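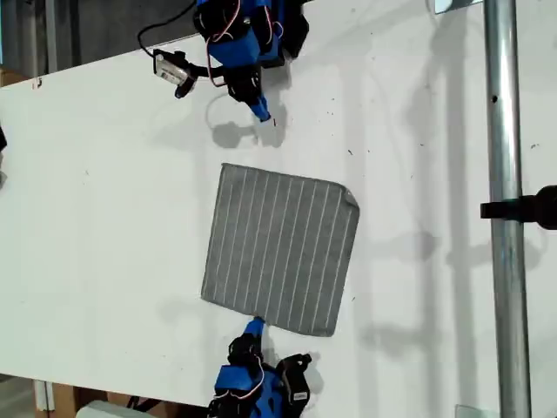
4.3 Recording cloth-folding episodes

You should have both arms calibrated and the overhead view open in Skura before you start. If the view is upside down, go back to 4.2. We'll wait.

1. Lay the cloth near the middle of the white table, stripes running from one arm toward the other. Slightly tilted is fine. A policy trained on perfectly square cloths will be baffled by its first real one.

2. Leave a corner curled now and then. The cloth will usually see to this for you.

3. Move both grippers clear of the fabric, then press Record. Wait for the tone before you touch the leader arms. Everything before the tone is thrown away, including your best work.

4. Fold at a steady pace. Pausing to think gets recorded as a skill, and the model will learn to pause and think too, minus the thinking.

5. Press Stop, then mark the episode Keep or Discard. A fumbled grasp that you recover from is a Keep. A cloth on the floor is a Discard, however gracefully it got there.

6. Shake out the cloth and put it down somewhere a little different. Repeat until you have 70 kept episodes, then take a break. Operators get sloppy long before the motors do.

Note: The Plevgate trainer will accept a set of 70, but don't expect much from it. Plan on 300 for a single fold. Hanan Qudah's first set stopped at 171 and produced an arm that was very good at patting.

Caution: Keep the wire loops at the joints clear of the other arm's reach. If one snags, hit the stop button – do not pull.

Caution: Don't move the camera or the pole between episodes. If either gets bumped, redo 4.2 and start a new set. Mixing the two sets will not average out, whatever the person who did the bumping tells you.

Uploading the finished set is covered in 4.4.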